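December
By Oddur Brynjólfsdóttir

Section 4: Setting Up the Net and Court for Club Night

Okay, you've got your kit unpacked (if you haven't, go back to Section 3, I'll wait). This section gets you from a bare hall floor to a badminton court you can play a proper match on. I've set up the Matlala portable posts more Saturdays than I care to remember, mostly at the Basstead hall, where the floor was laid in 1966 and has its own ideas about what level means.

1. Find the center line and the two doubles sidelines. In a shared hall the badminton lines are often hiding under basketball and volleyball ones, so check which color is yours before you carry anything heavy across the floor.

2. Stand a post on each doubles sideline, level with the middle of the court. The posts go on the doubles lines even if you're only playing singles. I got this wrong for a whole season and was very confident about it!

3. Slide the weights onto the back of each base, outside the court. Wheels face away from the net.

Caution: Lift the weights with two people. They have a handle on one side only and they swing.

4. Hook the net cord over the top of the left post, walk the net across (don't drag it), and feed the cord through the pulley on the right post. Wind until the cord is snug and then stop. If the posts start leaning toward each other you've gone too far – back off half a turn.

5. Tie the side tapes to the posts, top, middle and bottom. There should be no gap between the net and the post for a shuttle to sneak through.

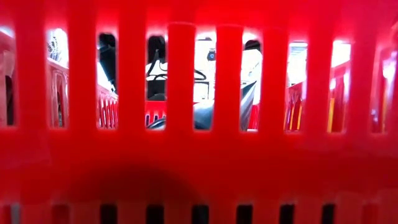
Red plastic basket, close up.

6. Measure the height. You want 5 feet 1 inch at the posts and 5 feet exactly in the middle. Measure the middle last, and measure it again after the first game, when a new cord will have stretched a bit. The tape that comes in the Prudex bag is fine for this. A racket stood on top of another racket is not, whatever your doubles partner tells you.

Note: If the middle sags and winding doesn't help, the cord has probably come out of the white tape along the top. Take the net down, thread the cord back through with a safety pin, and start again from step 4. It's boring but it takes less time than arguing over every net cord for the rest of the evening.

7. Test your shuttles. Stand on the back boundary line and hit one with a full underhand stroke, parallel to the sideline. A shuttle of the right speed lands a little short of the far back line, between the two test marks if your court has them. Feather shuttles fly faster in a warm hall, so do this after the heating has been on for a while. If they're all sailing long, go down a speed.

8. Sweep. I know, I know. Dust is what makes people slide, and a dry wide mop down each side of the net does it in a couple of minutes.

Caution: Never wet-mop right before play. Keep bags, bottles and spare rackets well back from the lines, because people chasing a clear are looking up.
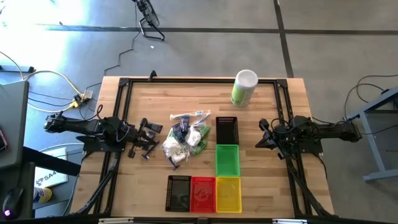 Can I leave the net tight between sessions?
Let the cord off every time you finish, or it stretches for good and the posts start to bend inward.

For packing away, run steps 1 to 5 backward. Roll the net from one end – rolled nets don't tangle, stuffed ones always do. Storage and repairs are in Section 5.

Comments

wikville_smash: Step 2 settled an argument we've been having at Wikville for nearly 4 years. Thank you.

Greta P.: Our pulley slips as soon as we stop winding. Any ideas?

Oddur: Check the little locking pin, Greta. It wears smooth on one side. Turn it around and you'll get another season out of it.

backhandbob: Court 49 inches too narrow for us after marking it with tape. Measured from the wrong line. Read step 1, people.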